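Call for Participants: Daily Drinking Habits Study

Do you drink enough water during your working day? Most people answer this question with a guess. We are looking for adults in and near Bostdale who want to keep a simple drink diary with us for 2 weeks.
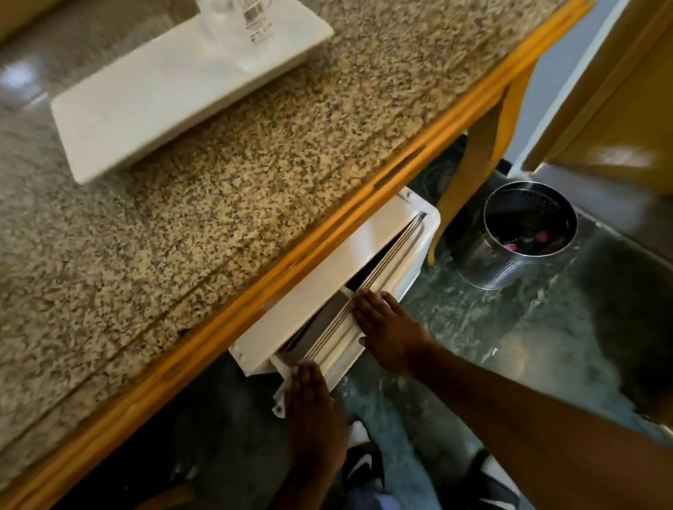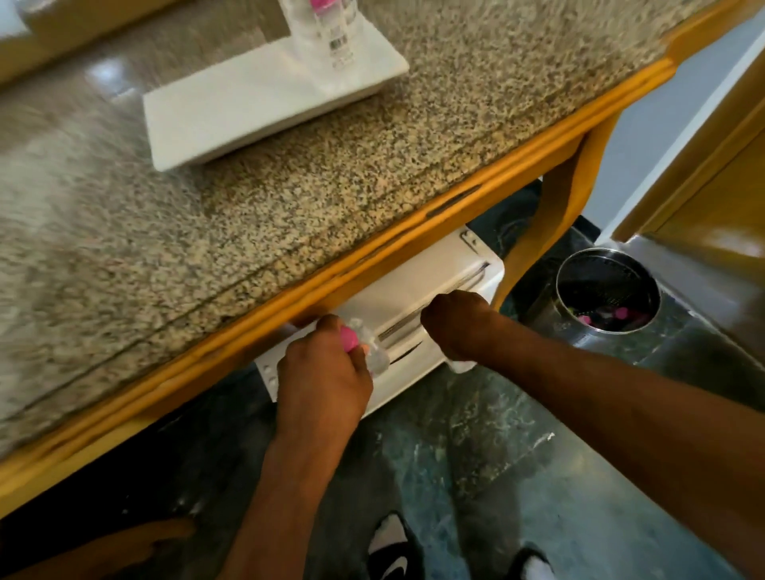
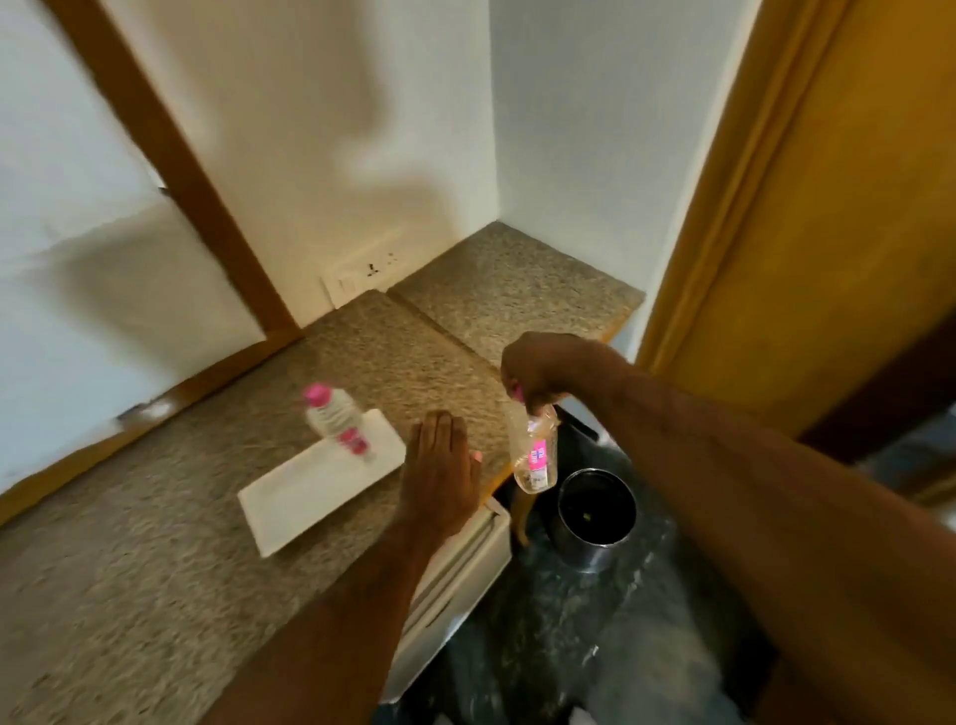
Countertops with a speckled stone surface, three views

Hullora Group for Everyday Nutrition, Andrade Institute

What the study is about
We want to learn how people remember what they drank, and how often they forget a glass of water or a cup of tea. Earlier, 3,110 people filled in our short online survey. Many of them wrote that the evening was the hardest part to remember, so now we look at it more closely.

Who can take part
You should be over 50 years old and live at home. You should be able to read and write in English. Please do not apply if your doctor has told you to limit your fluids, or if you have a kidney disease.

What you will do
You write down each drink in a paper diary or in the Stideo app – the choice is yours. You do not need to change anything in your habits. Coffee, juice and soup also belong in the diary. At the start and at the end there is a phone talk with a member of our team. We do not take blood and we do not give any medicine.

What you receive
Participants who return the full diary get a gift card of 200 dollars. You can stop at any time and you do not have to tell us the reason. Your name is kept separate from your diary, and the diaries are destroyed after the study is closed.

How to apply
Please write a short letter or e-mail to Johanna Baumgartner, study office, with your age, your phone number and the best hours to call you. Applications are open until January 19, 2021. We answer every letter, but it can take some days.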